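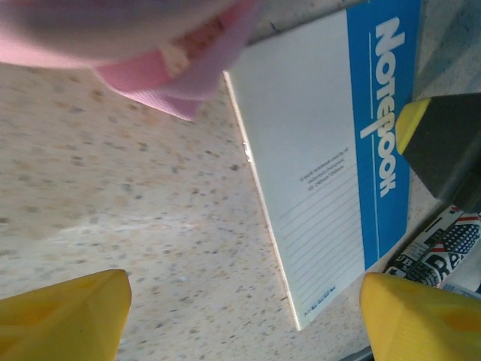

Notebook beyond the open gripper fingers, Skolldale packing room.

When the arms arrived at Skolldale in December, the packing team was told they would take over the repetitive part of the job. I have been keeping notes on what that meant in practice, and these are the notes tidied up a little.

We pack mixed school orders: stationery, bags, small extras. Kolteck supplied the cell and Issa is the software that decides what gets picked up next. The catalogue has 889 lines. On the day the cell went live it was cleared to handle 20 of them. It is now cleared for 327.

The first change was to the order sheet. A person packing by hand reads down the list and then ignores it, packing heavy things first and filling the gaps. Issa wants an item, a start position and an end position. Somebody has to write that down for each new line, and the somebody is a packer, for the sensible reason that packers know which covers bend and which bags slump when you lift them by the strap.

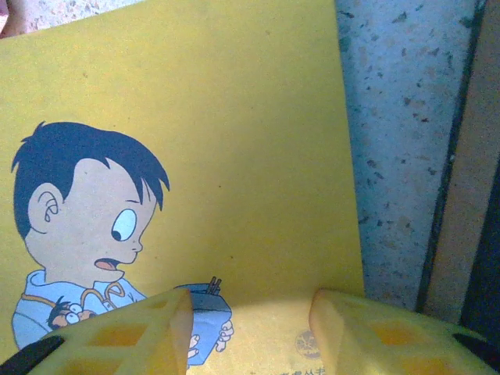

Flat items took longest to get right. A thin cover lying flush on a hard surface gives two fingers very little to close on. The approach we settled on is to slide the item to an edge and grip it there, which adds time to every pick. A packer does the same thing with a thumbnail and doesn't notice doing it. I spent most of a shift with two colleagues working out how to describe that movement in words, and we disagreed about it more than I would have guessed.

The second change was to the shift itself. There are six of us, as before. Two now spend the day on the cell, one setting out items and one checking results and logging the failures. The work is lighter on the back and harder on the attention. People who liked packing because they could think about something else have mostly asked to stay on the manual bench — a fair request, and so far it has been granted.

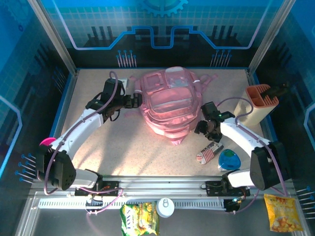 Posted by the author
Packing lead, Skolldale

Soft and shiny goods remain the weak point. Clear plastic is awkward under changing daylight, and a bag has no single shape to plan around. We keep a separate log for these under the name Flondent, after the old shelving bay where they used to be stored. Each entry records the item, the light, which arm moved first and where the grip was taken.

Pay is the part still open. Logging and checking are graded as packing, although the training is longer and the mistakes are harder to undo. I have put this in writing and the review is on 17th July. Until then the rota stays as it is, with a swap between bench and cell every second week for anyone who wants one.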